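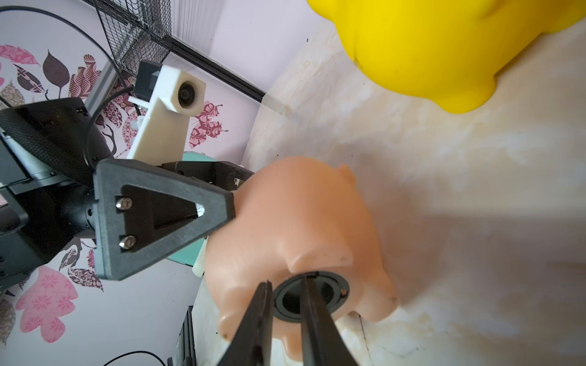

Wanted: a few people to help us finish Taltach

Evenings, unpaid, tea supplied. Shared workshop, ground floor, step-free.

Taltach is our home-built robot arm, and for most of this year it has lived on a bench and eaten my evenings. It began as a Drirkitz kit (the motors and the black brackets, mainly) and since then we've swapped, reprinted or rewired a good part of it. There are 3 of us on it at the moment and we'd like to be 6 by February, so if you've ever fancied teaching a machine to handle a piggy bank, read on!

Why a piggy bank

We needed an object that was awkward but cheap. Boxes are dull, and our gripper got good at boxes quite quickly. The pig is peachy plastic with a round snout, daft little ears and hardly a flat side on it, so everything you learned from boxes goes out of the window. The gripper has two long black fingers that narrow towards the tips, lovely for thin things and rather less lovely for a fat round pig. I'd like new fingertips for it, and I've got drawings, but my drawings are not good.

What we'd want help with

Printing and fitting. Half the small parts on the bench are first goes. The white mount holding the little camera works well enough for me, but I'd be glad to see someone redraw it with a proper cable clip built in. If you own a printer, great. If you don't, ours is called Somo and she's slow but willing.

Cables. I am bad at cables. I route them the way I'd hang washing. Someone tidy, please, I beg you.

Driving. We steer the arm by hand through a long list of small jobs: touch the snout, nudge the pig round, pick it up, put it down again facing the other way. Every go gets saved. We've got 3,064 saved goes so far, and I was so pleased when we got past 3,000 that I bought a cake. It's peaceful work once you've got the hang of it, and you can chat while you do it (I always do).

Code. Python, mostly, and mostly mine, which I apologise for in advance. You don't need to be a professional. You do need to be happy reading somebody else's muddle and asking what on earth it was meant to do.

Who we're after

Anyone over eighteen who can manage one evening a week and won't mind a fair bit of faffing. I'd say patience counts for more than knowing things. I started with a soldering iron I was scared of, and I'm still a bit scared of it. We'd especially like to hear from people who sew, fix bikes or make models, as they tend to be very good at fiddly bits!

You don't have to bring any tools. Hair tied back and no dangly sleeves near the arm, please, and somebody will show you the stop button before you touch anything else.

What you get

No money, sorry, there isn't any. You do get a key to the workshop after your first month, use of the bench and Somo for your own bits and pieces, and your share of the biscuits. Travel within town we can pay back if you keep the tickets. Anything we make together goes up free for anyone to copy, with your name on it if you'd like it there.

How to get in touch

Send me a short message through the workshop's contact page with "Taltach" in the subject line. Tell me which evenings you're free, what you've made or mended lately (a shelf counts, so does a jumper), and whether there's anything we should sort out so you can work comfortably. No CVs, I won't know what to do with them.

I'll answer everybody, though it may take me a few days. Then you come round for an evening, have a go at driving, and see if you like us. If you'd sooner just watch the first time, that's fine too.

Baranauskienė
Posted October 11, 2019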